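How to clear off a bed that has turned into a dumping ground

Quick version first, for people who are already standing there with an armful of stuff: one bin, one keep pile, start at the foot end, don't sit down. Long version follows.

I wrote the first draft of this for my sister-in-law Keerthana Rao, who moved into a one-room place in June and used the bed as a table, desk, unpacking station and pantry. She'd sleep on the left third. I've done it too. Packages get opened on the bed, snacks get eaten on the bed, shopping bags get emptied on the bed, and then it's 11 pm and you want to lie down.

What you need

A trash bin with a liner already in it. Round, square, whatever.
A box or basket for keepers
A damp cloth
A spare liner in your pocket

That's it. Don't go buy organizers. You can look at organizers after, when you know what's left.

Step 1. Bring the bin to the bed

Not the bed stuff to the bin. Park the bin right up against the mattress so you can drop things straight in. Every walk across the room is a chance to find your phone and lose twenty minutes.

Put the liner in properly, edges folded over the rim. If it slides down after the first handful you'll be fishing around in there.

Step 2. Big light stuff first

Bubble wrap, empty snack boxes, mailers, shopping bags. They take up the most room and need the least thinking. Clear these and the bed looks half done, which helps.

Boxes: look inside, shake, flatten. Always look inside. My neighbor Trilok Kandpal threw out a box with his spare keys in it and had to go down to the dumpsters after dark.

Bubble wrap: keep one decent sized piece if you mail things. One. If you haven't mailed anything this year, zero. Press the air out of the pile by folding it over and leaning on it, or just cut it up. Popping it is allowed but it is not tidying.

Step 3. Plastic bags, decide fast

Bags are where people stall. You pick one up, think "thats a perfectly good bag", put it back down on the bed. So make the rule before you start. Mine:

Torn, sticky or smelly, out.
Handles stretched to strings, out.
Clean and whole, fold it or roll it, goes in the keeper box. 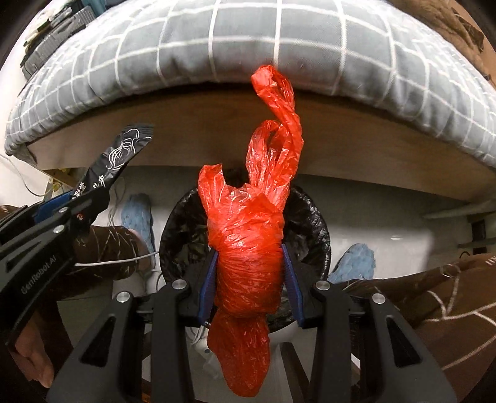

If you're keeping it, squash the air out from the closed end toward the handles. Lay flat, fold in long thirds, then roll up. Tuck the handles in or tie them around the roll once. Takes less time than reading this. If you can't be bothered to roll it you probably don't want it that bad.

If you're tossing it, still squash it first! A puffed up bag fills the whole bin and then you think the bin is full when it's mostly air. Push down, twist, in. I do the same with those big crinkly pillow things that come in parcels, poke a hole and flatten.

How many bags to keep? Depends on you. I keep as many as fit in one tissue box and when the box is full the next bag goes. Esperanza Van Dusen from my old building kept 182 of them in a kitchen drawer (she counted, on a dare) and the drawer no longer opened all the way.

Some places take plastic film separately. Check where you live. Ours doesnt so it goes in the trash.

Step 4. Small packets and sachets

Now the fiddly stuff. Wipes, sample packs, sauce packets, face masks, tea, hotel shampoo. These hide under everything else and slip down between mattress and wall, so run your hand along the gap.

Go one at a time and ask:

Is it open? Opened wet wipes dry out. Toss unless there's a proper resealable flap.
Is it past its date? Turn it over, the date is often pressed into the seal and hard to see. Tilt it to the light.
Do I know what it's for? If the label is in a language you don't read, use the translate thing on your phone before guessing. Scalp wipes and floor wipes are very different products.
Would I use it this month?

Yes to the last one, put it where you'd use it. Hair things with the hair things. Travel size goes straight into the travel bag, not into a drawer "for travel".
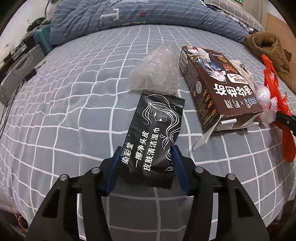
Skin cleansing wipes for the scalp, going by the Chinese on the packet. These go with the hair stuff.

Little tip for sachets. Stand them up on edge in a mug or short box, labels facing you, like index cards. Lying flat they turn into a pile and you'll only ever use the top one.

If you do hair color at home, keep the wipes with the gloves and the old towel, all in one bag. You want them in reach when your hands are a mess. I learned this with purple ears the night before a wedding.

Step 5. Food

No food stays on the bed. Sealed food goes to the kitchen. Opened food, you decide in two seconds, kitchen or bin. Crumbs next.

Step 6. The sheet

With everything off, pull the sheet tight and look at it from low down. If it's got a grid or stripe pattern that's handy, you can see where it's been dragged out of line, pull the corners until the lines run straight. Brush crumbs toward you into your hand, or take the whole sheet outside and shake it. Change it if it's been two weeks. You know if it's been two weeks.

Damp cloth over the headboard and nightstand while you're there.

Step 7. Bin out, box emptied

Tie the liner, take it out now. A full bin next to the bed goes back to being furniture. New liner in.

Then empty the keeper box. All of it. This is the step everybody skips, me included, and then you've got a tidy bed and a box of bed stuff on the floor for six weeks. Shakuntala Vashisht, who I shared a house with for years, wouldn't let herself have the evening tea until the box was empty. Worked for her. I use a podcast.

How long does it take

Badly covered double bed, half an hour. Normal mess, ten minutes. If you do it every night it's two minutes and you can skip this page.

Stuff people have asked

Should I sort on the floor instead? No, then you've got floor piles and you still need to vacuum.

What about clothes? Separate job. Throw all clothes on a chair at the start and deal with them last. Don't fold halfway through!

Can kids help? Mine does the bags. She likes the squashing.

Can I put the bin back in the kitchen after? Sure, but a small one by the bedroom door has saved me a lot of this. The bedroom one gets emptied when the kitchen one does.

Will add a bit on under-bed storage when I get to it, mine is currently not fit to be shown.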